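The shared lunch moves to Weerakoon House

21 Apr 2022

The monthly shared lunch has a new home. From next month we will cook and eat in the ground floor rooms at Weerakoon House, on the corner of Kumden Lane, and the old arrangement at the Roltine building comes to an end.

Most of you will know that the Roltine lease was up in August and that the landlord wanted the ground floor for shops. Marama Tapsell, who signs for our bookings, asked whether we could stay on until then. The answer was yes, but only at a higher rent and without use of the oven in the mornings. A lunch without the oven means no bread and no baked potatoes, so we looked elsewhere.

Weerakoon House is six minutes' walk from the old place. The 101 bus stops on the same side of the road. There is a step at the front door and a ramp at the side, and the side door is the one to use if you are bringing a pushchair or a heavy box. Bikes can be left in the yard but not in the passage, which is shared with the upholsterer.

What the rooms are like

The kitchen is narrower than we are used to and has more shelf space. The cooker is gas. It has been serviced and it heats quickly, but the two back burners are weak and will not bring a big pan of water to the boil. Put the rice on at the front.

Hot water comes from a wall heater by the window. It needs to be switched on when the first person arrives and it takes a while. If you get there and the taps are running cold, look at the switch before ringing Marama.

Our big pans and mixing bowls came over from Roltine in Selorm Laryea's van, along with the chopping boards and the good knives. The old plates did not. They were chipped, and we have been given a set from the café that closed on Brustik Street. They are heavier than the old ones, so please make smaller stacks when you carry them through.

The eating room has carpet on the floor, which makes it a good deal quieter than Roltine and a good deal easier to stain. We would like soups and stews to be ladled out in the kitchen and carried through in bowls. The pan itself stays on the cooker. If something is spilt, cold water and a cloth straight away, then tell whoever is locking up. There is no charge for a spill we know about.

Tables can be moved but must go back as they were. There is a plan of the room taped inside the cupboard door.

A bowl and the dish rack, and one of the tables.

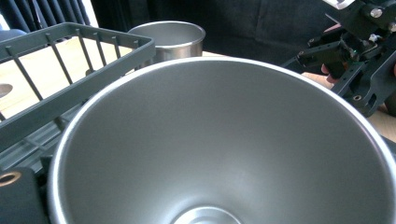
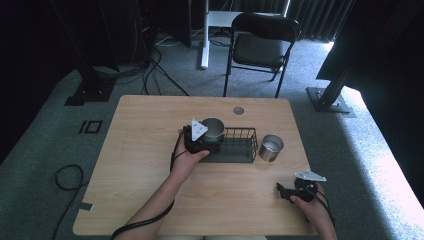 Who is cooking next month

Bronwyn Maihi is leading the first lunch. She is making a chicken and barley stew and a second pot with squash and white beans for those who don't eat meat. Both can be made the day before, and she would like help with the chopping. Come to the side door at nine. You don't need to have cooked for a crowd before.

Nikau Tawhiri is doing the bread. It will be a plain white loaf, made with an overnight dough, and he has asked for people to bring back any of the loaf tins they took home in the winter. Three are still missing.

Pudding is open. Last time we had a rhubarb crumble, two lemon cakes and far too much custard. If you want to bring something, put it on the sheet so that we don't end up with nothing but cake. Fruit is always eaten.

We cater for 20 places. It has crept above that once or twice and there was enough to go round, but the new room is smaller and we have to keep to the number. Please put your name down even if you come every month. If you can't make it after all, tell us by the evening before and the place will go to someone on the waiting list.

Washing up

This was the sore point at Roltine. The same people did it nearly every time, and some of them missed the coffee and the conversation because of it. Laurențiu Toma has drawn up a rota and it begins with the first lunch at the new place. Everyone who eats will come up on it sooner or later. Cooks are let off on the day they cook.

The order that works best in a small kitchen is glasses first, then cutlery, plates, and the greasy pans last in fresh water. Large bowls are best dried by hand and put away at once, as they take up the space of a whole row of plates. The knives are washed singly and go back in their roll. Do not leave them in the sink.

Tea towels need to go home with somebody. Laurențiu will have a bag by the door — take it if it's there, wash what's in it, and bring it back next time.

Food waste goes in the brown bin in the yard. Bones and cooked meat can't go in, and the upholsterer's dog has learned where it is, so shut the lid properly.

Money

The suggested contribution stays at three pounds. Put it in the tin as you come in. Nobody checks, and if you are short this month, eat anyway. The rent at Weerakoon House is a little less than we were paying, and the difference is going on ingredients, mainly better oil and spices that haven't been in the jar for years.

If you buy something for the kitchen, keep the receipt and write your name on the back. Marama pays people back at the end of the meal. She can't do it without the receipt.

Some things we still need

A large colander. The one we had lost a foot and now tips over when it's full.

A bread knife with a longer blade.

Jars with lids, medium size, for sending leftovers home.

Someone with a car who can collect the vegetable order from the wholesaler early on the morning of each lunch. Selorm has done this since the beginning and would like to share it.

The old Roltine keys should be handed to Marama by the end of the month. There are still a few sets out, and we don't get the deposit back until they have all come in. The spare apron and the blue casserole left behind in the Roltine cupboard are at Bronwyn's, if either belongs to you.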